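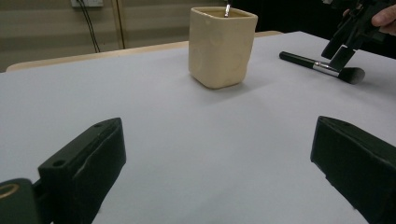 Slide 1. Brush, cup, two grippers, view from the left one.

Speaker notes, Rellberg tooling day, Wednesday, December 7, 2022
Niloufar Taheri, Gerkamside

Leave slide 1 up while people find seats. Don't talk over the chairs.

Opening. Say hello, say the title once: "What time is it in your other hand?" Wait for the two people who laugh. The talk is about software that takes recordings from a pair of hand-held grippers and makes them into something a policy can train on. Most of that software is about clocks. I'm sorry. I wanted it to be about learning too.

Point at the slide. The brush is lying flat, and the finger coming down from the top right is nearly at the metal part. Ask the room: closed on the brush or still open? Let them argue a little. The answer from this view is "still open, nearly there." Then ask what the gripper width signal should say at this instant. Everyone will say "wide." Then tell them about our first month, when the log said "closed" for moments very much like this one, and the policy learned to pinch air with great confidence.

CLICK. Slide 2, the pipeline diagram. Boxes left to right: ingest, sync, pose, width, segment, export. Do not explain every box. Last time I explained every box and a man in the front row ate an entire sandwich.

Sync. This is the one to spend time on. Each gripper has its own camera and its own clock, and the clocks drift apart over a session. Our old tool, Skeso, lined up the start of both recordings and hoped. Worst offset we measured by the end of a session was 51 milliseconds. Doesn't sound like much until you remember that a finger can cover a good bit of table in that time, and that the brush handle is thin.

The fix, in plain terms: estimate drift across the whole recording, fit a line, check the leftovers, throw out the session if the leftovers look strange. It is a straight line. We tried something cleverer for most of a quarter. The straight line won and has not been gracious about it.

CLICK. Slide 3, residual plot. Blue is before, orange is after. Someone will ask about the bump in the middle. The bump is a dropped chunk of video. Marinho flags it now. It used to average over it, quietly, like a good accomplice.

Pose. Go back to slide 1 for this (press 1, then Enter, NOT the back arrow, the back arrow plays the video with sound). Look at how much of this view is plain white tabletop. For visual tracking that's a bad day at the office. The wall with the ribs is worse than it looks: repeating lines, every one a convincing match for its neighbor. The useful corners are on the outlet plate, the cup and the table edge. So Marinho scores each stretch of video by where its features sit, and if they're all piled up in one part of the image it lowers the confidence instead of handing you a beautiful, wrong trajectory.

Also mention masking. The fingers in the lower corners ride along with the camera, so any feature on them says "we're not moving." The tracker believes them. Those we mask with a fixed shape. The other gripper, top right, moves on its own and needs a mask that moves with it, and so does the hand. We shipped the fixed mask in a day. The moving one took 11 releases. Pause here for sympathy.

CLICK. Slide 4, segmentation. We cut episodes on width changes plus motion. Thin objects are the trouble: closed on a brush handle and closed on nothing are close together in width. Threshold is per gripper now, from a short calibration at the start of the session — open, close on nothing, open. People skip it. The tool refuses the upload if they do. Complaints go to me, and I read them with interest.

CLICK. Slide 5, numbers. We re-ran 40 old sessions through the new sync. 16 came back with a drift warning. All of those had been used in training. Say this in a normal voice.

Demo, if the network is up. Open the viewer, load both streams, scrub to the moment just before contact, turn sync off and on. Don't zoom. Zoom crashes it.

If the network is down: slide 6 is a recording of the demo, and I'll pretend that was the plan.

Questions I expect:
Why not a hardware trigger? Because the grippers are hand-held and a cable between them changes how people move. Also we asked, and it was in the next budget.
Does it run live? No.
Will Skeso be supported? Through the end of December. Then it goes read-only. Please export your sessions. I know who hasn't.

Leave slide 7 up with the repo address and unplug the adapter. It's mine.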